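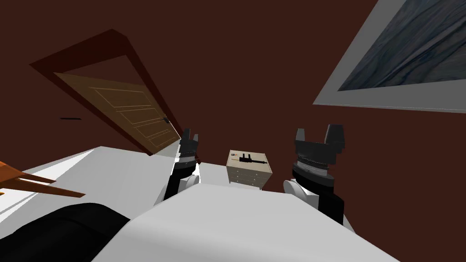
Bring Back the Boring Bedroom

October 11, 2025

I spent most of last weekend reading about bedrooms, which tells you how my weekend went. Every article wanted me to do more with mine. Add a reading corner! Add a coffee station! One had a treadmill folded under the bed, and I had to go lie down (on my own bed, with nothing under it but dust).

I'd like to put in a word for the dull bedroom. Bed, lamp, somewhere to set a glass of water, door that shuts. My grandmother slept in a room like that for 30 years and I never once heard her say it needed a focal point.

My friend Rianne Wouters thinks I'm being a crank about this. She moved to Sturkden in March and her bedroom is now also her office, her sewing room and the place where the bike lives. She says small apartments don't give you a choice, and okay, fair, I've seen the rent she pays. But she also told me she wakes up at night thinking about invoices, with the invoices sitting 20 inches from her pillow, and I did raise my eyebrows at that.

I'm no saint here. For years I had a desk by the window and a chair that held nothing but half-clean sweaters. Last winter I dragged the desk into the hall, where everybody bumps into it, and gave the chair to my neighbor. The room looked so bare that I nearly bought a rug out of guilt.

I didn't buy the rug. I sleep fine, the walls have nothing on them, and when people come over and ask when I'm going to finish decorating in there, I tell them it's done and offer them some cake.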